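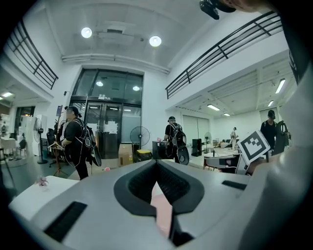
Slide 1. The entrance hall, from the ledge.

OK, hi everyone, leave this one up while people find seats. Talk title is "Dressing a Big Plain Room," and I've got the short slot before lunch, so I'm going to keep moving.

Start with the hall. White walls, white ceiling, two floors high, black railings upstairs on both sides. Ask who in the audience has had to make a place like this feel friendly for an open day. (Wait for hands. There are always hands!)

My first reaction to a room like this is to look up. All that height, and you start dreaming about garlands from the balcony and a giant cloud of balloons over the doors. I did a proposal like that once for Plammont, 1240 balloons on paper, drawings and everything, and they very kindly said no. Thank goodness, because I'd have been up a ladder until June.

So now I look down first. Where do people put their hands? Where do they stop and wait? There's a white ledge in this picture with one little pink flower shape sitting on it, and I love that thing. It's tiny next to those big glass doors and my eye still goes to it. Point at it with the clicker, lower left, people in the back will miss it.

Talk about light here. You've got round lights in the hall and the fluorescent kind in the wide room on the right, under the balcony. Pale colors can look very different from one kind of bulb to another. Take your sample balloon and walk it through both before you order the box. I carry three or four in my coat pocket, not blown up, and I puff one up on the spot. People stare a bit, fine.

Glass doors too: lights show up in the glass. Go stand inside, facing the doors, and see what's reflected before you pick a spot for anything shiny.

Money bit, keep it quick. My small-room budget is 186 dollars, everything in, and 50 of that is plants. I buy the plants first. If I leave them till last I've always spent the plant money on ribbon.

(Drink water. Next slide.)

Now the fun part, tables. Claltisell asked me for a table plan last year and I sent back one page with a rectangle on it and they thought I'd forgotten the attachment. That was the plan! One table, a few round things, a few growing things, stop there.
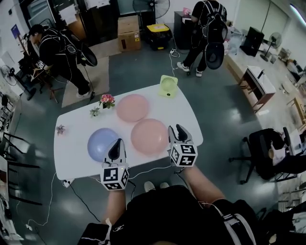 Slide 2. White table with balloons, plants and the little fan.

Give them a second to look at it. Three balloons, two pinks and a lavender-blue. The two pinks aren't the same pink, one is a touch stronger, and I think that's what makes it. Matched pinks look like they came out of one packet. Put a slightly off one next to it and it starts to look like somebody chose them.

Then the plants. A small pot with pink flowers right by the pink balloon, a tiny succulent in a white pot beside that, and a little purple one over near the left edge. Pink by pink, purple on the same side as the lavender. I'd have put the purple one closer in, personally, but I move everything closer in, ask anyone who's worked a setup with me.

Rounded corners on the table, please notice those. Round balloons on a table with sharp corners bother me and I can't fully explain it.

The fan! It's yellow-green and it's my favorite thing up there. There's no other color like it on the table. Warning though, a desk fan and loose balloons is a comedy if you switch it on facing the wrong way. Weight the balloons, or use a dot of removable putty underneath, or point the fan at your own face and enjoy yourself.

Cables. Power strip under the front corner, white cables across a dark gray floor. White on dark shows up a lot, so for a public day I'd run them along the table leg and tape them flat in a color near the floor. Norkden sells me a gray cloth tape that peels off clean, I'll put the width in the handout. (I have not put the width in the handout. Do that tonight.)

Mention the rug in passing. Beige rectangle behind the table, with a wooden easel sort of stand by it. A rug tells people where one corner of the room ends and another begins, and it saves you buying a divider. Tape the edges of that too.

If there's time, tell the Thongdee story, the one with 100 lavender balloons delivered gray. If there isn't, skip to questions.

Likely questions: do you use helium (hardly ever, air is fine on a table), how early do you blow them up (same morning), real or fake plants (real if someone on site will water them).

Handouts are on the chair by the door. Take the leftover balloons too, I don't want to carry them home.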